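Gella – grasp planner and width controller for thin and crumpled waste items

Maintainer: Vilhjálmur Kárason
Status: in use at Flamcombe, tagged in March

Gella takes wrist-camera input and returns a grasp pose, an approach vector and a closing width. It covers blister packs, foil wrappers, tissue and kitchen sponges. 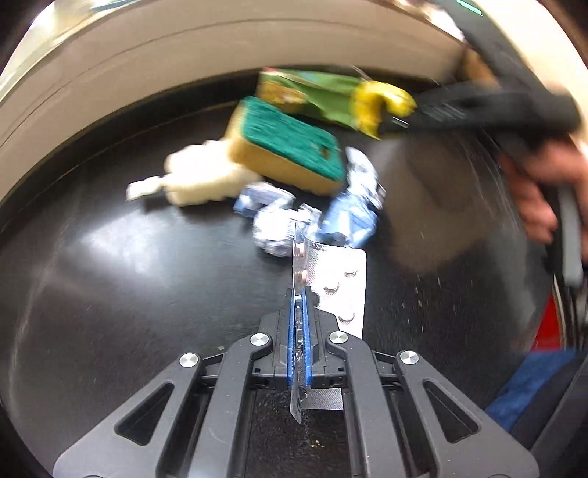
Flat cards are planned edge-on. The width controller closes until the pad gap stops changing, then holds for 15 control ticks before lift is allowed. Reflective foil gets its own depth mask, set in masks.yaml.

Data: 1541 training episodes, 301 held out. Logs are stored in Volley format and replayed with gella-replay.

Known issues
Motion blur during fast transit degrades the pose track. Frames above the blur threshold are dropped, and the planner coasts on the last good pose.

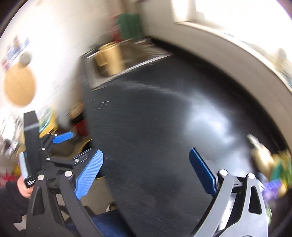
Chrysoula Kalogeropoulos reports on issue 3606 that coasting drifts when the window is longer than the default, and asks for a hard stop instead. A patch is open – it adds max_coast to the config and leaves the default alone.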